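Kida Books, Botlow store. Floor and stockroom safety check, with comments

Done before opening for the teen fantasy release night. Marked OK, FIX or N/A. Comments are mine, ask if you cant read them.

1. Front door and mat. OK. Mat lies flat, door closes by itself.

2. Aisles clear for a stroller or wheelchair. FIX. Dump bin for the new Gyamfi sequel sticks out past the end of Young Adult. Pushed it back, it'll creep out again. Tape on the floor please.

3. Tall shelves fixed to wall. OK except bay 33, top bracket loose. Took the boxed sets off the top two shelves. Do not restock until the bracket is done.

4. Window display. FIX. Paper castle is touching the spotlight. Moved the light for now. Whoever builds the dragon for book two, keep it low.

5. Step stools. One good, one with a missing rubber foot. Bad one is behind the register with a note on it. DON'T use it, not even for one book.

6. Fire extinguishers. OK, both tagged, gauges in the green. Stockroom one had a carton of Jendeo hardcovers parked under it, moved.
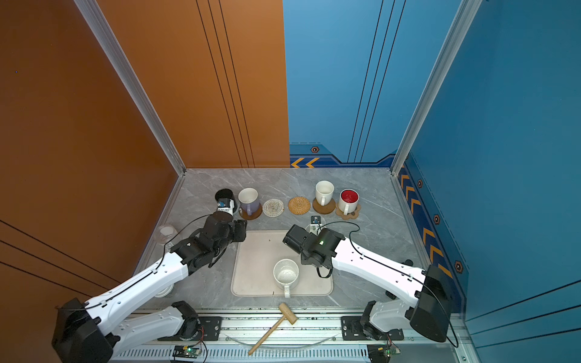
Botlow, Jun 18, 2024

7. Stockroom stacking. FIX. Preorders came in, 300 copies, piled higher than the 5 cartons we agreed on. Restacked the worst of it. Heavy ones at the bottom, paperbacks on top, same as last time I wrote this.

8. Box cutters. One left open on the packing table. Closed it. They live in the drawer.

9. Exit signs and back door. Signs lit. Back door sticks at the bottom, opens with a shove. Needs planing before July.

10. Event seating. Room limit is 200 standing, less with chairs out. Signing line goes along Mystery, not thru the kids corner. Leave the gap by the back door open the whole night, even when the line gets long.

11. Extension cords. Mic cord crosses the walkway. FIX, cord cover is in the blue tub, I think.

12. First aid kit. Low on small band-aids, otherwise OK. Eye wash in date.

13. Childrens corner. Reading bench OK, no splinters. Spinner rack wobbles when its loaded on one side, spread the picture books out.

14. Restroom. OK. Light is slow to come on.

Still open: 2, 3, 9, 11. Initial next to each when done and leave the sheet on the clipboard, not in the till.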